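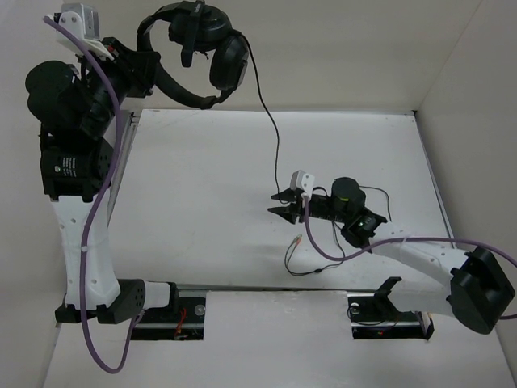
Slide 1. Good morning, and thank you for coming to a talk about small kitchens at such an early hour. My subject today is the worktop, and how much of it a cook really needs. Look at the flat white surface on the slide, with white walls for the enclosure. On a surface of this color every crumb is visible, and this is my first argument with clients. They ask for white, and then they write to me in November that they are tired of wiping. (Wait for people to find seats.)

Slide 2. The Brondport apartments
- 54 kitchens, all with the same plan, all rented.
- Ravinder Charbonneau made the first drawings. I came later, when the walls were already standing.
- The longest free piece of worktop was 700 mm, between sink and stove. Say this number slowly.
- Tenants put the cutting board on top of the sink. We did not plan for this, but they were right.

Slide 3. What we changed
We moved the sink toward the window and gave up one drawer. Umesh Dubey, who cooks every day for six people, tested the new plan with us for one evening. He asked for a place to put down a hot pot without looking. I had never written this in a brief before. Now I write it every time.

Slide 4. Light
Please do not skip this one, even if the time is short. A ceiling lamp behind the cook makes a shadow exactly where the knife is. Put the light under the wall cabinet, near the front edge.

Slide 5. Costs
- Moving the sink: over 1,000 per kitchen, because of the pipes.
- The lamp: much less. Mackenzie Carrier has the full table, ask her in the break.

Questions I expect
- "Why not a folding table?" We tried it in Londunen. People left it open and then could not pass to the door.
- "Is stone better than wood?" Depends on who cleans. Give the short answer only.

Next speaker is Lefteris Galanis, on ventilation. Leave the clicker on the desk for him.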